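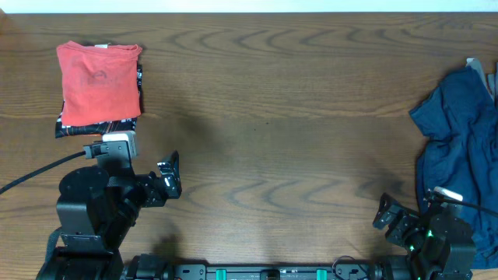 14 février 2019

Essais lavage, suite. Lot Barreto, coton jersey, encre à l'eau Hosgate (nouveau bidon, l'ancien fini en janvier).

Repris à 12 cycles au lieu de 10, j'avais mal lu la fiche. Tant pis, on garde 12 pour tout le lot sinon on ne compare plus rien.

Cuisson tunnel : consigne 160, sonde du milieu basse au démarrage, remonte après un quart d'heure. Ne pas passer de pièces avant. Noté au feutre sur le capot mais ça s'efface.

Rouge : dégorge surtout aux trois premiers lavages, ensuite presque plus. Le témoin blanc cousu avec est sorti rosé à chaque fois. À refaire avec lessive sans azurant, celle de Judness fausse la lecture sous la lampe.
Bleu marine : rien à signaler.
Gris chiné : craquelures dans les aplats, pas dans le trait fin. Dépôt trop épais ? Le cadre de 43 était sorti pour l'autre commande, on a tiré au 34. Ca se voit.

Retrait longueur plus fort que prévu, largeur quasi nulle. Mesures dans le tableau, colonne F (pas E, E c'est l'ancienne série, à suprimer un jour).

Frottement à sec : 100 passages, bon. Au mouillé arrêté avant la fin, le feutre s'est décollé du bras. Recollé à la néoprène, à reprendre demain matin.

Commande Bolamcombe : ils veulent environ 300 pièces, même encre, même rouge. Ne PAS confirmer tant que le frottement humide n'est pas refait. Leur dire aussi que le rouge se lave à part, ils ont râlé la dernière fois.

Réf. mélange retenu pour l'instant : 441, sans le retardateur. Avec, ça bouche moins mais ça reste collant à la sortie du tunnel.

À acheter : ruban pour cadres, émulsion, feutres de rechange pour le bras, gants taille M (il reste que du XL).

Sèche-linge : filtre à vider entre CHAQUE lot svp, retrouvé plein de peluche rouge ce matin et le gris derrière en a pris.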